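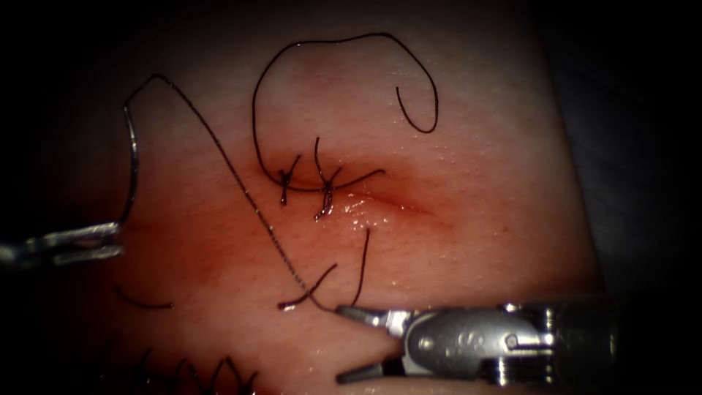

Pontos simples interrompidos na extremidade esquerda de uma incisão linear.

Fios de sutura: novas regras de armazenamento e rotação de lotes

A partir de março, o armazém central de Lunby passa a gerir os fios de sutura em regime FEFO (primeiro a expirar, primeiro a sair). A alteração abrange as 76 referências em catálogo, absorvíveis e não absorvíveis, e aplica-se também ao depósito satélite de Stirville.

O inventário de janeiro identificou mais de 200 caixas com validade residual inferior a 6 meses, distribuídas por prateleiras sem ordenação por data. A maior parte correspondia a calibres de baixa rotação, encomendados em quantidade mínima fixa.

As caixas devem permanecer fechadas na embalagem secundária até à entrega ao serviço requisitante. A temperatura e a humidade são as indicadas no rótulo de cada fabricante; em caso de divergência entre referências da mesma prateleira, prevalece o limite mais restritivo. Embalagens com selagem danificada seguem para quarentena, com registo do lote e da localização de origem.

As requisições urgentes continuam a ser aceites até às 16h00, com entrega em 2 horas. As devoluções de caixas abertas deixam de ser creditadas ao serviço.

O mapa de localizações foi revisto por Simin Bahrami e está afixado à entrada do armazém. Pedidos de alteração de stock mínimo: Ruan Shezi, gestão de consumíveis, Lunby.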